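Student Work > School of Interior Studies > Second-Year Project Reports

9 min read

Table Height and Legroom in Shared Study Rooms

Project report submitted by Ronaldo Nogueira and Bogumił Bielecka, Woldemariam Hall

1. Background

The study rooms on the lower floor of Woldemariam Hall were furnished at different times and from different budgets. As a result, students working in adjoining rooms may sit at tables that differ in height, in leg position, and in the depth of the rail beneath the top. The residence office receives complaints about the rooms each term, most of them concerning noise and lighting, but a steady share concerning discomfort after long periods of sitting.

The purpose of this project was to establish whether the tables themselves contribute to that discomfort, and to recommend a standard for future purchases. Chairs were included only where their height affected the fit between the sitter and the table. Lighting and noise were outside the scope of the work.

2. Method

The project took place over one term. Sixteen tables were measured, and 16 residents agreed to keep a sitting diary for five weeks. Each resident recorded the room used, the time of arrival and departure, and any point at which they changed position because of discomfort. Residents were not told which table models were under comparison.

Measurements were taken at the four corners of each table, since several floors in the older wing are not level. Height was recorded to the top surface and again to the lowest point of the underside. The second figure proved the more useful of the two. A table of ordinary height with a deep rail can leave less room for the thighs than a lower table with a thin top.

The diaries produced 1,273 entries. Entries without a departure time were set aside, as were those made during the fire alarm test in December. Ms. Bielecka coded the remaining entries, and Mr. Nogueira checked a portion of them separately. Differences were settled by discussion before any totals were drawn up.

3. Types of Table

Two purchased models account for most of the tables in the building. The Mestis is the older model and has straight legs set in from the corners, with a crossbar at each end. The Tornimeck was bought for the newer rooms and has a leg at each corner and no crossbar. A small number of tables were built in the workshop at Cisten and follow no common pattern.

Leg shape was recorded together with leg position. A leg that tapers toward the floor leaves more space for the feet than one of constant section, although the difference at knee level is slight. Legs that lean outward require further attention, as the foot of the leg may extend into the walkway.
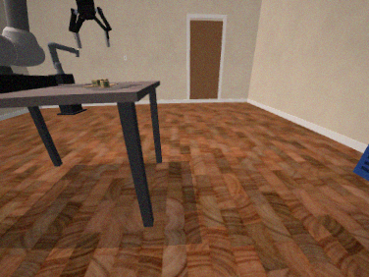
Figure 1. Table with square-section legs narrowing toward the floor.

4. Findings

Residents using the Mestis tables reported changes of position more often than those using the Tornimeck tables. The diaries suggest that the crossbar was the main cause. Several residents wrote that they rested their feet on it at first and later found that it kept their knees too high. Taller residents also noted contact between the knee and the rail.

The Cisten tables gave mixed results. One of them was the most popular table in the building, apparently on account of its position beside a radiator, and its results should be read with caution. Another rocked noticeably and was avoided after the second week.

Time of day had a clear effect. Entries made after 9 p.m. recorded more discomfort at every type of table. The authors did not attempt to separate the effect of the furniture from that of ordinary tiredness.

5. Limits of the Study

Residents chose their own seats, and habit played a large part in the choice. A stronger design would have assigned tables in rotation, but the residence office asked that normal use of the rooms not be disturbed. The group of residents was also small and consisted entirely of people who already used the rooms regularly.

6. Recommendations

It is recommended that future orders specify clearance beneath the rail in addition to the height of the top. Tables with crossbars should be moved to rooms used for short visits, such as the print room. The rocking Cisten table should be leveled or withdrawn from use before the next examination period. The measurement sheets have been filed with the residence office and may be consulted there on request.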